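Jitholm and Pretness legislatures renew inter-parliamentary cooperation agreement

12 shares | 3 comments

The Speaker of the Jitholm Legislative Assembly and the President of the Pretness Chamber of Deputies have signed a renewed agreement on cooperation between the two legislatures, following two days of talks at Ebrahimi House in Jitholm. The signing took place on Friday before members of both delegations.

The agreement replaces an earlier memorandum and will run for the life of the current Assembly. It provides for a yearly meeting of the two presiding officers, regular exchanges between legislative staff, and shared access to published research held by the two parliamentary libraries.

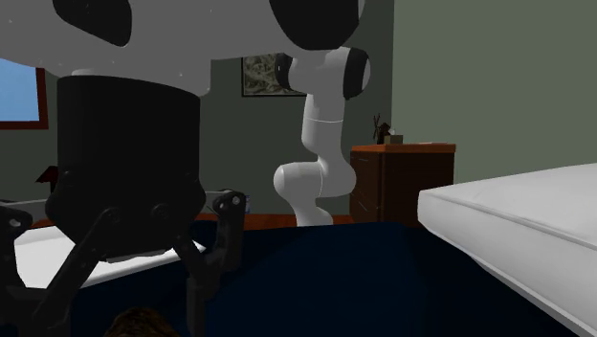
The Pretness delegation was made up of 9 members drawn from government, opposition and crossbench parties. Its program included a sitting of the Assembly, a working session with the Standing Committee on External Relations, and a meeting with the Clerk on the handling of petitions. The Assembly received 258 petitions in its last session, and the Pretness delegation expressed particular interest in the rules under which these are tabled and referred to ministers for reply.

In a joint statement released after the signing, the presiding officers said: "Our legislatures differ in size and in procedure, but they share the same duty to examine the work of government and to answer to the people who elect them. This agreement gives our members and staff a practical means of learning from one another."

Members also discussed fisheries access in the Trarnitz Strait, recognition of trade qualifications, and the position of Pretness citizens working in Jitholm on seasonal permits. The two sides noted that negotiations on these matters remain the responsibility of their respective governments. They agreed that the relevant committees should be kept informed of progress, and that reports tabled in one legislature should be forwarded to the other within 10 sitting days. 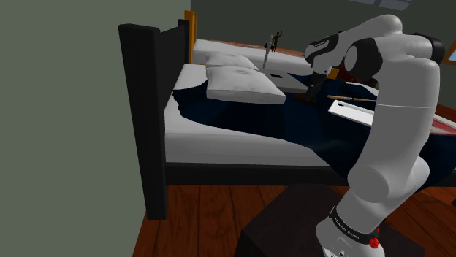
Under the staff exchange program, officers from each legislature will be able to apply for placements of up to 45 days in the other. Placements will be offered in committee support, Hansard, library services and public education. Travel costs will be met by the home legislature, and the host will provide office space and supervision. Applications for the first round will open in February.

The delegations further agreed to re-establish the Jitholm–Pretness Friendship Group, which has not met since the previous Assembly was dissolved. Membership will be open to all sitting members, with co-chairs to be nominated by each legislature. The first meeting will be held by video link – a date is to be settled by the two secretariats.

The text of the agreement will be tabled at the next sitting of the Assembly and will be available from the Table Office on request.

Media inquiries: Office of the Speaker, Jitholm Legislative Assembly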